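What the small kitchen survey can and can't tell us
Speaker notes, Podham housing evening, March

Slide 1. Opening
Say hello, thank Gert Ntuli for the room. Keep it short, people have come from work.
Start with the claim as it was printed: "Residents who eat at a table know their neighbours better." Read it out twice. Ask who believes it. Most hands will go up, mine would have too.
Then the headline figure. 4000 forms went out across Podham and Wurkelberg. Pause there. The leaflet says 4000 as if that were the number of people who answered. It is the number printed. I have asked for the number returned and have been sent the leaflet again.

Slide 2. What was asked
Question 6 is the one all the fuss rests on: "Do you have a proper table?" No definition of proper. My aunt ate off an ironing board for years and would have ticked yes.
Don't get drawn into folding tables. It took up half the session at Ekis.
The neighbour question offers "well", "quite well" and "very well". Let them spot it. If they don't, point out there is no box for "not at all".

Slide 3. Cause, or just floor space?
A table needs a room to stand in. People with the room tend to have been in the place longer, and people who have been there longer know next door. You can get the whole result that way without anyone sitting down to dinner.
The Buthelezi report says it "controlled for household size". Household size is how many people live there. It says nothing of how big the kitchen is.
A table with four legs and a checked top takes up the same floor whether you are sociable or not. 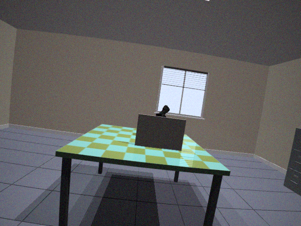

Slide 4. The money
Careful with tone here, some of the audience worked on the bid.
The proposal is 60 tables, given out free, with a follow-up after 2 months. Ask what result would make anybody say it had failed. I have read the plan – both versions – and can't find one.
I'm not against giving people tables. If someone wants a table and hasn't got one, fine, give them one. Just don't call it a study.

Slide 5. What I would want first
Return rate, by street.
How long each household has lived there.
A question about neighbours that allows a bad answer.
Some homes that wait for their table, so there is something to compare with.

Questions
Someone will say it's common sense. Reply: then why pay for the survey?
Gert wants the chairs stacked by 9.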